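I've had the Brikura hand blender since July, when my old one finally gave up halfway through a pan of leek and potato soup, and I think I've now used it enough to say something useful. I make soup most days once the evenings draw in, and my neighbour Parveen Dogar brings round more squash than any one household can eat, so it has had a proper workout!

The first thing you notice is how quiet it is. My old one used to send the cat upstairs, but with this I can carry on listening to the radio - turned up a little, admittedly. It has 8 speeds, though I only ever seem to use the second and the fastest, and the button is soft enough that my thumb doesn't ache by the end of a big batch.
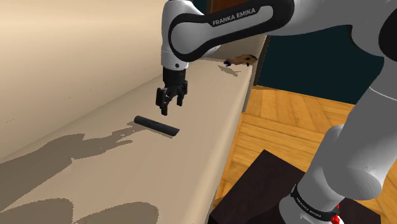

Lentils and squash go beautifully smooth in a couple of minutes. Celery is another matter, and I still find myself fishing out strings unless I chop it very small first. The beaker that comes with it holds more than 300 ml, fine for mayonnaise or a salad dressing, but I'd have liked something bigger for pancake batter.

Cleaning is easy enough. The foot twists off and goes in the dishwasher, and the top just wants a wipe. My one real grumble is the cord, which is too short for my kitchen and means I have to drag the pan over to the socket by the bread bin. If they sold it with a longer one I'd buy another for my sister tomorrow.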